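Category: Workplace Studies / Small Office Equipment

3.2 The objects on the table

The study is about how small offices keep, share and throw away their computer mice. We chose the mouse because it is cheap, it is handled every day, and almost every office has more of them than it has people. In the first part of the work we collected 900 mice from three office sites, which we call Ullo, Bardale and Jatstead after the streets where they stand. The collection took place in March. Each site was asked to give us everything in its drawers and boxes, also the items that the staff believed to be broken.

The battery opening is the part that received most of our attention. In a wireless mouse the cell often stays inside for years after the last use, and the user doesn't think about it, as the opening is on the underside and faces the desk. Figure 4 shows a black housing on a white tabletop, with a blue cylinder lying in the rectangular opening. The shell is glossy and rounded, and a red ridged slider sits in a shallow recess. The printing on the cylinder can be read only in part, and we have not used it to decide the maker or the type.

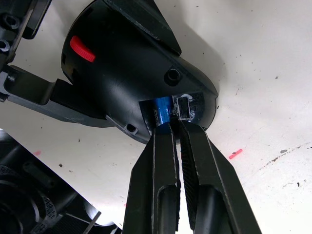

Figure 4. Black plastic housing with a blue cylindrical object in the underside opening.

We sorted the collected items by three questions. Does the mouse have a cable? Does it have a cell inside? Can the cover be opened without a tool? The last question was harder to answer than we expected. Two persons in our group often gave different answers for the same item, because one had longer nails or more patience. We solved this by a simple rule: a cover counts as "open by hand" if both persons could open it within 11 seconds. The limit comes from our pilot at Ullo, where almost all easy covers were open by that time, and the hard ones needed much longer.

A short word about the term "broken". At Bardale the staff used it for every mouse which was not connected to a computer. At Jatstead it was used only when the buttons did not click. For this reason we do not compare the number of broken items between the sites, and we advise other authors to be careful with such numbers when they come from interviews only.

3.3 The sorting table

All items were placed on a light table before they were recorded. We wished the surface to be plain, so that dark items are easy to see, and most office mice are dark. Black was the most common color at all three sites. The brand name, when it exists, is often printed in gray on the black shell, and it wears away under the palm of the hand. In Figure 5 two black mice are seen. The one lying on the table has faint gray "Lenovo" lettering near one end, and the other has small accents in blue and red. A light wooden activity box stands at the far edge of the table, with a green arched door panel and a yellow square one on its front.

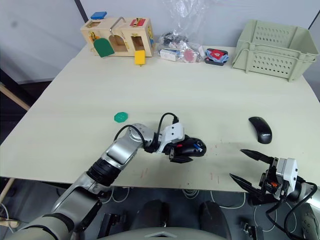 Section 3 written by Ditte Fogh, Ljungberg Office Studies

The faint lettering matters for our method. We recorded the brand only when two persons could read it without a lamp. If they could not, the item was entered as "no name", even when its shape was well known to us. This makes the "no name" group larger than it should be, but we prefer this error to the opposite one.

The full record has 2887 entries, as one item can receive several: one for the shell, one for the cable or the receiver, one for the cell, and one for each visible mark of wear. We planned for at most 1000 entries and had to change the form two times during the work. The first form had only one line for the cover. In the second we separated the cover from the opening behind it, and in the third we added a field for covers that were missing. Entries made with the first form were later copied by hand to the third, and the unclear ones were left out of the tables in Section 4.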